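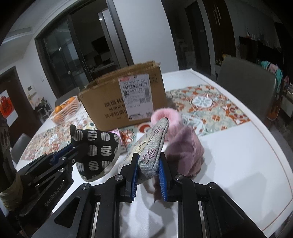

## Streik bei Skudalura, ein Thread 🧵

**1/** So, heute war also Warnstreik und ich bin komplett heiser. Ich arbeite bei Skudalura im Lager, Frühschicht, und wir sind zum ersten Mal überhaupt gemeinsam vors Tor gegangen. Ich schreib das mal auf, solange ich noch wach bin!

**2/** Worum geht's: Die Geschäftsleitung will die Spätzuschläge kürzen und dafür eine »flexible Prämie« einführen. Wer die kriegt, entscheidet die Schichtleitung. Kriterien? Stehen nirgends. Wir haben dreimal gefragt.

**3/** Wir fordern 202 Euro mehr im Monat, für alle gleich, von der Packstation bis zur Buchhaltung. Festbetrag und keine Prozente, weil bei Prozenten die unteren Lohngruppen immer am wenigsten davon haben. Darüber haben wir intern lange gestritten (sehr lange).

**4/** Das Angebot bisher: 60 Euro. Und das erst ab September. Da ist in der Kantine dann schon ziemlich laut gelacht worden.

**5/** Bei der Urabstimmung geht es um 441 Beschäftigte an beiden Standorten. Heute war noch Warnstreik, also bitte nicht verwechseln — die Urabstimmung kommt erst, wenn die nächste Runde auch platzt.

**6/** Was mich echt gefreut hat: Von Bassey nebenan sind Leute in ihrer Pause rübergekommen, mit Thermoskannen und Trillerpfeifen. Die hatten den gleichen Ärger letztes Jahr und haben ihre Zuschläge behalten. Danke euch!!

**7/** Weil ein paar gefragt haben: Ja, auch Leute in der Probezeit dürfen bei einem gewerkschaftlichen Warnstreik mitmachen. Ich weiß, dass sich das mulmig anfühlt, ging mir damals genauso. Redet vorher mit dem Betriebsrat oder direkt mit der Gewerkschaft.

**8/** Und die Leihkräfte von Relamness: Ihr müsst nicht als Streikbrecher einspringen, auch wenn euch das heute früh am Telefon anders erzählt wurde. Falls jemand Druck macht, Uhrzeit und Wortlaut notieren und bei uns melden.

**9/** Nächstes Treffen ist im Cellar, hinterer Raum, nach der Frühschicht. Wir müssen noch die Schichtpläne für die Streikposten machen und 100 Westen verteilen, die gerade alle in meinem Flur liegen. Ich komm kaum noch an die Garderobe — bitte kommt die holen.

**10/** Fragen gern hier drunter, ich antworte morgen nach dem Ausschlafen. Jetzt erst mal Salbeitee.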